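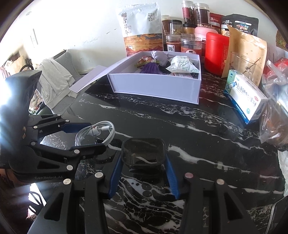 Cómo comparar dos pinzas de mano sin volverte loca

Llevo unas semanas probando pinzas de mano para grabar demostraciones de agarre y, como me preguntáis mucho por el tema, os cuento mi método. Empecé en octubre con unas Zoltis que me prestó Morenike Edet y desde entonces he cambiado bastantes cosas (¡menos la libreta, que sigue siendo la misma!).

Primero, elegid objetos que se porten distinto. A mí me gusta mezclar algo rígido y pequeño, tipo vasito de cristal, con cosas blandas: una borla, una bolsita de tela, un cable enrollado. Con cubitos de plástico todas las pinzas parecen buenísimas.

Segundo, acercaos con los dedos bien abiertos y a velocidad constante. Cerrad despacio, levantad un palmo, contad hasta tres y soltad. Yo hago 60 agarres por objeto y pinza – sí, es un rollo – y apunto si resbala, si gira o si arrastra lo de al lado. 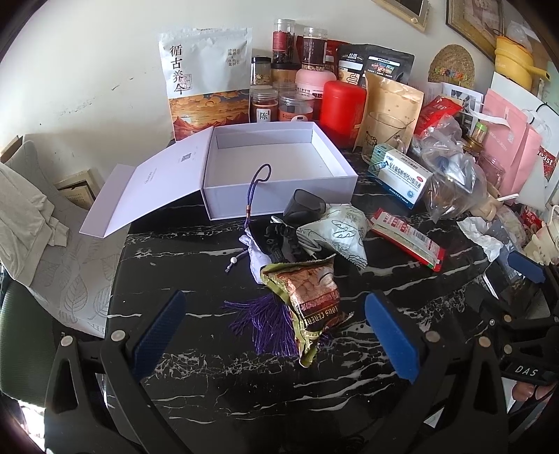 Dedos abiertos sobre la borla morada y la bolsita, con la caja lila detrás.

Tercero, probad también con la mesa llena. Los objetos amontonados son otro mundo: el cordón se engancha, el envoltorio se dobla y la almohadilla toca antes de tiempo. Si tenéis dos pinzas, repetid la tanda con la mano contraria, que yo con la izquierda soy bastante torpe y eso se nota en los datos.

Para guardar los resultados uso una hoja de cálculo con una fila por intento. Voy por 1,249 filas y quiero llegar a 2,000 antes de cambiar las almohadillas. Las columnas son objeto, pinza, mano, resultado y notas; en notas escribo de todo, hasta los tacos.

La próxima tanda será con las almohadillas de Shehu, que me llegan la semana que viene.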